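# Harasym cell

The Harasym cell is a two-arm tabletop robot station, and I'm the one who wrote most of this entry, so forgive the "I" all over it. Tomomi Ogura put the first version together at Sitgate in July, and I took over the upkeep after that. The arms face each other across a matte black board, with dark fabric on the sides and overhead to keep stray light out.

Setup starts with the brackets. I snug them up first, then the thin cables that cross under the ceiling -- do it the other way around and you'll be redoing the cables!

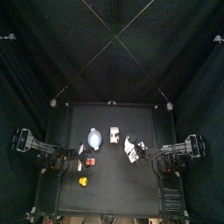 Once the arms have power I run them through small jobs with a bowl and a few little blocks, one gripper at a time and then both. Kiyoshi Sugawara likes a full 720 cycles before he'll sign anything. I usually get bored and go make coffee (the log keeps itself).

Looking after it is mostly dusting the board and checking the motor cables at both edges of the table. They rub. The left gripper fingers were swapped at cycle 1396, and the spares are in the Wurnano drawer.

Last edited 21 Jan 2021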